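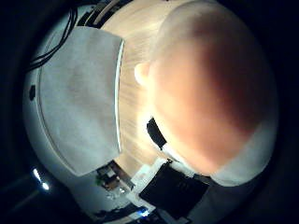

Pisusell have never been a band in a hurry. The five-piece took four years to follow up their debut, and when the second record arrived last April it ran to 13 songs, with no singles sent to radio.

It sold anyway. The first pressing of 897 copies was gone before the tour reached its second town, and the group's label, Bodix, has since pressed another 4,000.

The new one is called Stona, after the old farmhouse where most of it was written. The band moved in over winter with two guitars, an upright piano and a drum kit set up in the hallway. They kept neighbourly hours, starting after breakfast and stopping at nine.

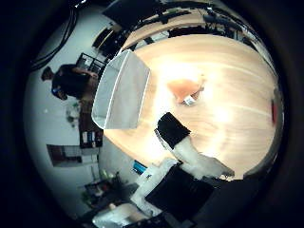 Most of the songs were recorded in three takes or fewer. The exception is Đorđević, an eight-minute closer that went through several versions before the drums were dropped altogether. It's the best thing here - slow, a bit rough around the edges and sung so close to the microphone that you can hear breathing between the lines.

The tour favours small rooms. The biggest is a town hall that holds 591, and the band plan to play the album from start to finish, take a short break, then come back for the older material. Fans of the first record will get most of side one.

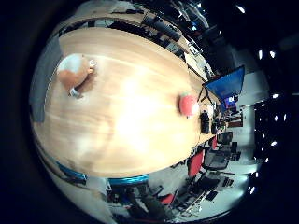 A white cup on a wooden table, with a round red fruit shape farther along.

Stona is out through Bodix in April, on vinyl and download.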